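Talked to the founder of Clulline on Sun 15 March, call ran over, notes cleaned up fast. They sell the Rewi kit: arms, grippers, software, one login. Not the bench, you bring your own.

First question was price. "2000 a month, and that's with support," he said. Cheaper tier? Not yet. Jostamska, the packing firm that took the first kit in February, pays the same as everybody else.

Setup is the part he likes to talk about. "You unbox it, you bolt it down, you show it the job. We want people going the same day." How many showings for a simple sorting job? "Start with 40. If it's still fumbling do 70." And if its fumbling after that? Long pause. "Then you call us."

I asked why tape. Everyone else demos with blocks or cups. "Rolls are annoying," he said. "Flat, round, hole in the middle, and the shiny ones mess with the cameras. Plus every shop has them." Color matters too, he says, a roll close to the color of the cloth is a harder find then a bright one.

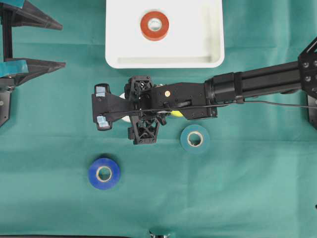 Tape rolls, a white tray, green cloth, same job both times.

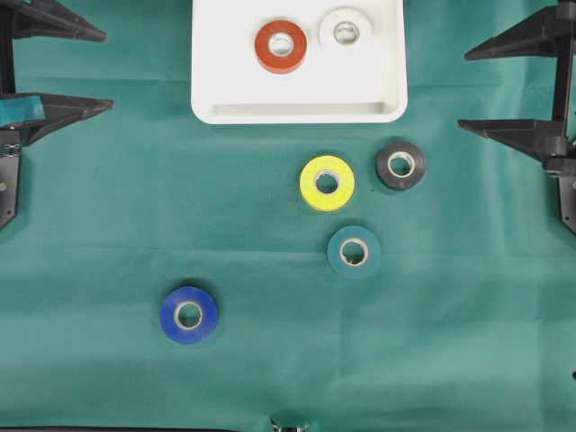
Jorkex, who commented on my last kit write-up, wants to know what happens when the support contract lapses, and says a kit that needs a login to move is a rental with extra steps. Fair. I put it to him. "The arms keep running whatever you already taught them," he said. "You can't teach new stuff." So, partly a rental.

Spare finger pads: 122 a set, which seems steep. He didn't argue. "They wear. We're working on it."

Noise, he says fine for a shared room. Haven't heard one myself. Training videos are thin, he admitted that one before I got to it, more comming in the next update. No date on the update.

Demo slots are open now, ask for the sorting one.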